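Refinishing a light tabletop: water-based or oil-modified poly?

gavura_bench
Posted in Finishing, March

I'm redoing the top of a small desk. It's pale wood, and I want to keep it pale. I have a quart of Waaka water-based satin and a half can of Dreker oil-modified gloss. The old finish is worn through in two spots near the front edge. Can I scuff and recoat, or does the whole surface have to come off? Also, does the sheen matter for hiding small scratches?

muvitz808
If it is worn through to bare wood, strip the whole top. A recoat over mixed bare and sealed areas will show a darker patch where the wood absorbs more. Check first whether the top is solid or veneer. Look at the end of the board: if the grain on the face carries over the edge, it is probably solid. If it is a veneer, keep a power sander off it and use a chemical stripper.

For color, use the water-based. Oil-modified finishes go on amber and get darker with age. Stop sanding at 220 before the first coat. Between coats use 400, lightly, and wipe off the dust. My shop top has a slight gloss, and wavy grain still reads well under it — the catch is that the reflection is uneven under a side light.

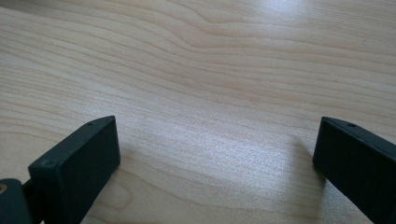

dreker_fan disagrees about the stripping and says a coat of dewaxed shellac over the bare spots evens out the absorption well enough on pale wood. Scuff the rest, let the shellac dry, then apply the water-based over everything. Satin hides scratches better than gloss. Three thin coats, and wait 16 hours after the last one before setting anything on it.

plane_and_simple
just use wax

gavura_bench
The face grain does not carry over the edge, so I am treating it as veneer. Trying the shellac on the underside first.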